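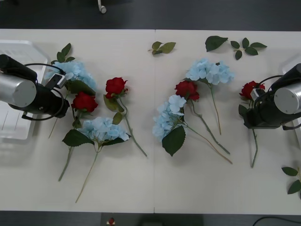
Monday, wastewater RNA, Hanside inlet

Pulled the 16 overnight composites from the fridge at 7:40. Sample 9 had a cracked cap, logged it and ran it anyway, flagged. Spun down 500 mL of each, pellets resuspended in the usual buffer.

Extraction with the Zivuler kit, new lot. Elution volume unchanged.

RT-qPCR on the Ilix, N1 and N2 targets. Standard curve fine on N1. N2 slope is shallow again, same as last run. Suspect the primer aliquot, which has been thawed too many times. Fresh one made up, labeled, top shelf of the small freezer.

Highest well came back at 1077 copies per mL (sample 4, N1). Replicates agree. Negative control clean, extraction blank clean.

PMMoV recovery low in 11 and 12. Both looked heavy with solids. Dilute and repeat before anyone reports them.

Sequencing: 73 percent genome coverage on the pooled library, not enough to call the spike mutations. Do not send to Đào yet. Rerun with more input.

To do: reorder filter tips, recalibrate the P20.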